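Korkon update aims at transparent labware

Jelimthorpe, Aug 18, 2024

Gidico has released version 6 of Korkon, its motion planning software for robot arms on the laboratory bench. The main change is in how the planner deals with glass and clear plastic, which depth sensors often miss.
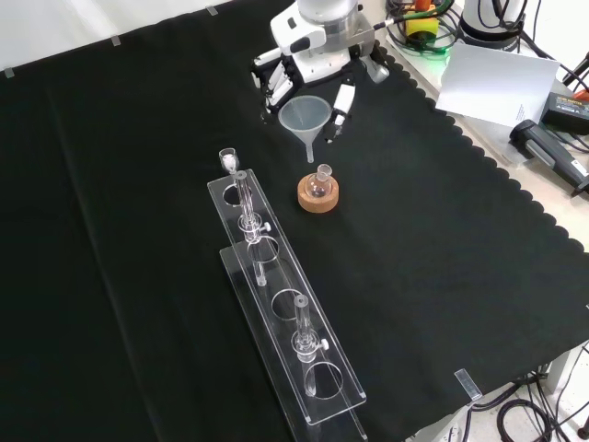

Earlier versions treated gaps in the depth data as free space. The new one marks them as unknown and slows the arm near them until a second view agrees. Gidico tested this on 1,483 recorded grasps at its Jelimthorpe site -- 61 of them still ended in a stop, mostly on thin tubing.

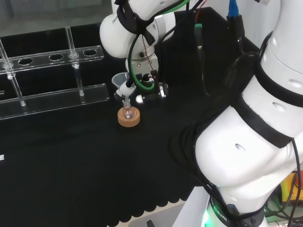
Tool offsets are now part of the plan as well. The software works out where the tip of a held object is and plans for that point, where it used to plan for the wrist. With a funnel in the gripper and its stem down in the narrow neck of a flask, small errors in that offset matter. Users can set a limit on sideways force for each tool.

The perception module was written with Bakhtiari, which also supplied over 500 labelled views of clear vessels. Existing licence holders can download the update in August at no charge.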